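Ticket 466
Status: resolved, left open for comments
Product: Costus stock and label software, desktop version
Raised by: Etbridge shop, back office
Handled by: Gounder support desk

## Problem as reported

Shelf labels print with the wrong price on the second line. The product name and the barcode are right. The price belongs to whichever item was printed before it. The first label of each batch is blank where the price should be.

The shop noticed when a customer was charged more at the till than the label said. The till price was correct. All labels printed since the last update have been taken off the shelves.

## Set-up

- One office PC, wired to the network
- One Estetti label printer on USB, 85 mm roll
- Costus updated in December, automatic updates on
- Product photos switched on in the item record, but not on the label

The shop has a second printer of the same make in the stockroom. It is used for parcel labels only and does not go through Costus, so it was left alone.

## Log

**09:20** Asked the shop to print a single label from the item screen and not from a batch. Price line blank. Printed the same item again straight after. Price line correct. Printed a different item. It came out with the price of the first one.

So the price is always one label behind. The name and barcode are never behind.

**09:45** Restarted the print queue and power-cycled the printer. No change. Held labels cleared from the queue, no change. Put the printer on a different USB port and got a second copy of it in the printer list, which had to be removed again. No change to the fault.

**10:10** Ruled out the printer. Printing to PDF from Costus gives the same result, with the price one item behind. Whatever is wrong is wrong before the job leaves the program.

**10:30** Checked the price file. Prices in the item records are right, prices in the export are right, and the till reads the same file without trouble. Ran the built-in file check, which came back clean. Took a backup anyway before going further.

**11:05** Looked at the label template. The shop uses its own template, made several versions ago. The price field is a calculated one: it takes the net price and adds VAT at 20 per cent. Name and barcode are plain fields. Replaced the calculated field with the plain "selling price" field as a test and printed five items. All five correct.

**11:15** Put the calculated field back. Fault returned on the next label.

**11:40** Made a fresh template with the same calculation typed in by hand. This one works. The fault is therefore in the old template and not in calculated fields generally. Compared the two files side by side. The old one has a line setting the calculation to run "after print". The new one says "before print". The setting does not appear anywhere in the template editor.

**12:00** Asked the shop whether anyone had edited the template lately. They said no. Earlier versions of Costus seem to have ignored that line altogether, and the December update reads it. I have not found it in the release notes.

**13:30** Changed the line by hand in a copy of the old template, loaded the copy and printed a mixed batch with items from kitchenware, toys and stationery. Each label checked against the item record on screen. 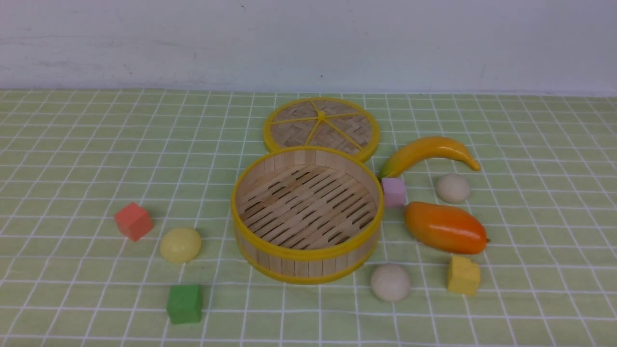 ## Cause

Old label templates can hold a timing setting for calculated fields that the current version of Costus now obeys. If it is set to "after print", the sum is done once the label has gone, and the result is kept for the next one. This also accounts for the blank price on the first label of a batch.

## Fix

1. Close Costus on the office PC.
2. Copy the template folder somewhere safe.
3. Open the label template in a plain text editor. Do not use a word processor, as it may change the quote marks and the file will not load.
4. Find `calc_when=after` and change it to `calc_when=before`. It can appear more than once if the template has more than one calculated field.
5. Save with the same name and the same file ending.
6. Start Costus, go to Labels, and choose Reload templates. Starting the program does not reload them by itself.
7. Print two different items one after the other and check both prices against the item screen.

If step 7 still shows an old price, the program is probably using a stored copy. Empty the template cache from the Tools menu and repeat steps 6 and 7.

## Follow-up

- The shop had 4 templates in the folder. Two had the bad setting: shelf label and sale label. Both corrected.
- Sale label also had the old shop telephone number in the footer. Changed at the shop's request.
- All shelf labels to be reprinted by the shop. They will do this after closing.
- Automatic updates left on. The shop would prefer to be told before an update goes in, which the program has no setting for. Passed to Costus as a request.
- Asked Costus to show the timing setting in the template editor, or to ignore it as before. No reply yet.

**16:50** Shop rang back. The sale labels are fine. One shelf label came out with no barcode, but the item had no barcode in its record. Added by the shop and reprinted while on the phone.

**17:05** Status changed to resolved. Backup from this morning kept on the support drive under the ticket number.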